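Can a robot do your chores yet?

Some of them. A robot vacuum can clean a floor, and a dishwasher is a simple kind of robot too. Folding a T-shirt is harder, as cloth never lands the same way twice.

Repair shops have chores as well. One is changing the processor, the small square chip that does a computer's thinking.
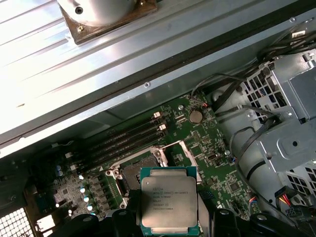

A processor has to sit in its socket exactly the right way around. The socket holds more than 1,000 tiny contacts, and a bent one can spoil the whole computer. People learn to lower the chip gently and let go without pushing.

A robot has to be taught what "gently" means.

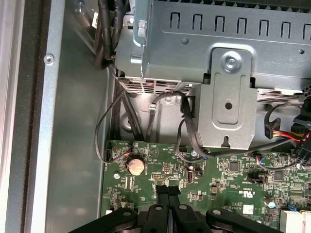

Cables are another problem. They bend, they hide things, and they move when bumped. You can nudge one aside without thinking. For a robot, that is a whole extra job.

At Cunance, a repair workshop, people practised this chore 17 times before they felt sure of it. A robot may need 600 tries or more.

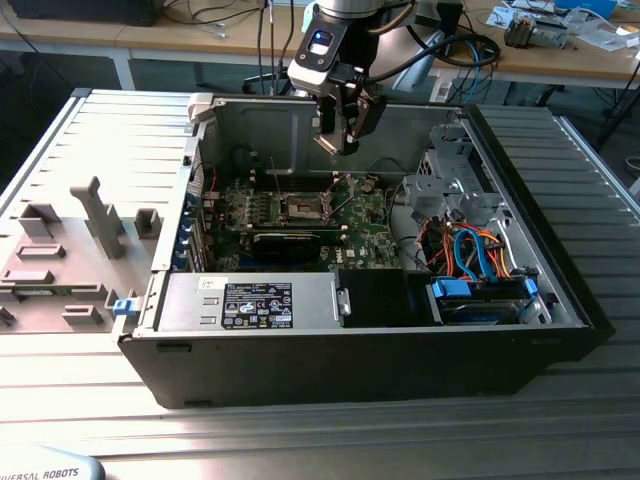 So can machines take over the repair bench? Not yet. They are good at repeating a job when every part is in its usual place. Old computers come in many shapes, and a person still has to check the work.

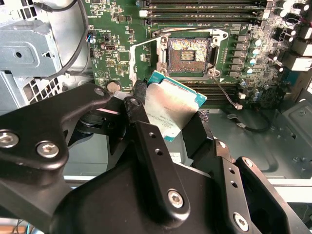
Consuelo Valcárcel thinks the chip is the easy bit, and that she will be impressed when a robot can find a screw it has dropped on the floor.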